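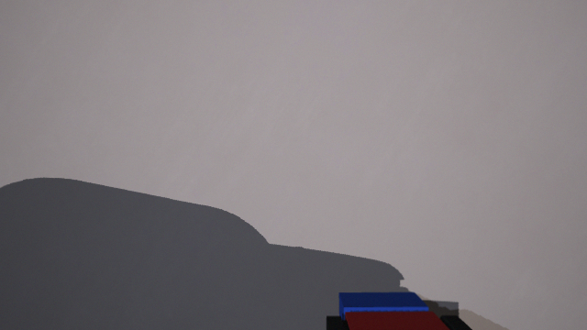
*Dark gray form against a light gray background. Computer rendering.*

**Alldale, 2008-12-25** - The Crabtree Foundation has announced the opening of applications for its small grants program for local history and community archives. The program will support the care, cataloging and public use of records held by town libraries, historical societies, churches, schools and family associations across the Alldale region.

A total of 40 grants will be awarded in the first round. Each grant will provide up to $2,000 toward the direct costs of a project. Eligible costs include archival boxes and folders, shelving, scanning services, humidity monitors, printing and the hire of a trained cataloger for short periods. Salaries of permanent staff, building repairs and the purchase of vehicles are not covered.

The program follows a regional survey of local collections that the Foundation completed in September. The survey received replies from 674 organizations and private holders. Many reported that their oldest papers were kept in attics, basements or closets with no control of temperature or moisture. A large share had no written list of what they held, and few had a plan for moving their records in the event of fire or flood.

Respondents described a wide range of materials, including farm account books, minutes of town meetings, school registers, glass negatives, maps, letters and recorded interviews with older residents. The Foundation considers these records to be of lasting value to the region and wishes to see them kept in the communities where they were made.

The program will be managed by Prarix, which has handled grant administration for the Foundation's library fund for several years. Prarix will receive applications, answer questions from applicants and arrange for each proposal to be read by two outside reviewers with experience in archives or library work. Final decisions rest with the Foundation's board.

Skomier, the regional supplier of archival storage products, has agreed to offer grant recipients a discount on boxes, folders and sleeves ordered during the grant period. Recipients are free to buy from other suppliers if they prefer.

Applicants must be based in the Alldale region and must hold the records in question, or have written permission from the owner. Organizations without tax-exempt status may apply through a partner, such as a public library or school district. Private holders may apply only if they agree to make the records open to the public by appointment.

Applications should include a short description of the collection, a statement of the work to be done, a budget and a letter of support from one other local organization. Proposals of more than six pages will not be read. Applicants who are turned down may apply again in a later round - written comments from the reviewers will be sent on request.

Application forms and a full set of guidelines are available by mail from Prarix or at the front desk of any public library in the Alldale region.

**About the Crabtree Foundation**

The Crabtree Foundation has supported libraries, reading programs and local history in the Alldale region for 40 years. It is a private foundation and does not accept donations from the public.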